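Wundgate Robotics Club — About Us

Home
About
Join
Season notes
Kit list
Contact

Who we are

Wundgate Robotics Club is the after-school robotics group at Wundgate High. We build, wire, code and break things in Room 204, second floor, past the art rooms. Grades 9 through 12. No experience needed, no tryouts, no grade cutoff. If you can get a ride home at 6:30 you can be in the club.

Writing this fast between build sessions so forgive the typos. The old page was three seasons out of date and still had the wrong room on it.

How it started

First year was a lunch group. One laptop, a box of hobby servos, a line follower that went the wrong way around the track every time. We shared a closet with the yearbook. Then the school cleared out the old typing lab and we got real benches, real outlets, a door that locks. Things picked up after that.

We now have 56 members. Some come every session, some only show up the month before a contest. Both fine.

What we do

Two teams and a beginner bench.

Zuto is the arm team. Pick and place, sorting, handoffs, anything that happens on a tabletop. Mostly Python, a lot of calibration, a lot of waiting for prints.

Nkuna is the driving team. Small wheeled robots, mazes, line courses, the pushing contest in the spring. More soldering, more gearboxes, more noise. They have the back half of the room and most of the floor tape.

The beginner bench is where everybody starts. Six weeks, one kit between two people. You learn to read a wiring diagram, make a motor turn both ways, write a loop, find out why it doesn't work. After that pick a team, or stay on the bench another round. Plenty of people do.

The Lolometti Challenge

This is the big one for Zuto. Lolometti is a regional tabletop contest for school teams, run every April. Each team gets a rule sheet in the fall and has until spring to get their arms through the tasks with no hands on the controls. You press start and step back. Touch the table and the run is over.

This season's tasks, short version:

Task A — cubes. Find the cubes, work out which is which, put them in the order on the card. The card is drawn at the table so you can't hard code it.

Task B — cylinders. Move the small round pieces in and out of a tray. Knock one over and you lose points, drop one off the table and you lose the task.

Task C — handoff. One arm picks, the other takes. Hardest by a mile. We did not finish it last season.

Scores are out of 3,000 across all the tasks plus the notebook. The notebook counts more than people expect. Ours was thin last time and it cost us, so now somebody writes up every session before we pack up. No write-up, no snacks.

Zuto practices with two white arms on a black table, green cloth hung at the back. Printed marker sheet goes down flat so the code has something to line up against. We print spare sheets by the stack — they get creased, someone sets a drink on one, they're done. Matte paper only. Glossy gave us fits.
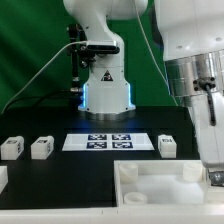

Zuto's practice table: cubes, marker sheet, and the tray of cylinders at right.

Calibration is the first job every session, before anyone runs anything. New members learn it early and complain about it early. Camera check, markers check, then a slow pass with one arm at a time. Both arms together only after that. If the numbers look off, do it again. Yes again.

The code is all in the shared folder. Branch names should have your initials in them. Please stop calling things "final_final". There's a read me in the top folder, it is mostly correct.

How a session goes

3:15 doors open, bags on the hooks, eat something
3:30 quick huddle, who's on what
3:40 build and code
5:45 stop coding, save your work, write-up
6:00 clean up
6:30 out, lights off

Clean up means clean up. Offcuts in the bin, batteries on the charging shelf, cables coiled and hung. Not in a drawer. The drawer is how we lost half a season of connectors.

We meet twice a week during the school year. Zuto and Nkuna add extra sessions from January on, check the sheet on the door for which ones. No meetings during finals week. The summer is off except for the open build in August, which is pretty loose — bring a project, bring a broken toy, take it apart.

Safety

Short list, read it anyway.

Safety glasses for cutting, drilling, soldering. Hair tied back. Closed shoes. Nobody reaches onto the arm table while the power is on, and that includes "just fixing" a cube that's a little crooked. Hit stop, wait, then reach. Say "hands in" out loud and say "hands out" when you're done. It feels silly for a week and then it doesn't.

Soldering irons go back in the stand every single time. You get signed off on each tool before you use it alone. Sign-off sheet is in the blue binder.

What it costs

Nothing to join. Club shirt is optional and there are loaners for contest day. Contest travel is covered by the fall fundraiser and whatever the spring plant sale brings in. If a trip ever does have a cost and that's a problem, talk to the club advisor, it gets handled and it stays private.

What you need to bring: a notebook, a pencil, a charged laptop if you have one. We've got loaner laptops if you don't. They're slow but they run the code.

How we've done

Two seasons at Lolometti so far. First one we got through Task A and not much else, and we were thrilled. Second one we finished A and B, stalled on the handoff, placed in the middle of the pack. The arm stopped dead holding the piece and waited there for the full clock. Cable had worked loose. So now there's a cable check on the start list.

Nkuna won the maze round at the county meet last spring and took second in the pushing contest. Their trophy is in the case by the front office, next to bowling.

Goals this year: finish the handoff even once at contest. Get the notebook over the line. Get a beginner pair ready to run Task A by themselves on contest day, start to finish, while the older members keep quiet.

For families

Pickup is at the side lot by the gym, front doors are locked after 5. If your kid is riding home with someone else send a note first. Contest days are long, usually out before 7 in the morning and home after dinner. Pack more food than you think.

Open house is in November, doors open at 6 in the evening. Come see the teams run, try driving one of the Nkuna robots, ask anything. Younger brothers and sisters welcome, there's a table for them with snap circuits and stickers.

We can use help with rides, with snacks, and with anyone who knows their way around a 3D printer that keeps clogging. You don't have to be technical. Last year one parent spent a whole afternoon labeling bins and we still talk about it.

For other schools

We lend out our beginner bench lessons to any school that wants them. Slides, parts list, worksheets, the lot. Week four is being rewritten, the wiring diagram had a mistake in it that we left in for a whole year. Sorry if you got that one. We're also up for practice meets — bring your team and your table, we have the floor space and a lot of extension cords.

Common asks

Do I have to know how to code? No.

Can I do another sport or club? Yes, most of us do. Tell your team which sessions you'll miss.

Can I join in the middle of the year? Yes. You'll start on the beginner bench whenever you come in, and we'll find you a partner.

Can eighth graders come? Only to the open house and the August build for now. We're working on it.

Do I get to use the arms right away? Not the first day. Finish the beginner bench, do the arm table safety talk, then you shadow a Zuto session. After that it's your turn at the keyboard.

Do you need old electronics? Small stuff yes. Printers no. Please no more printers.

Contact

Stop by Room 204 any session, or leave a note in the robotics mailbox at the front office. Sign-up forms are on the door. Fill out both sides, the second side is the one everybodys forgets.

Page kept up by the Zuto notebook crew. If somthing here is wrong, tell us and we'll fix it after the write-up.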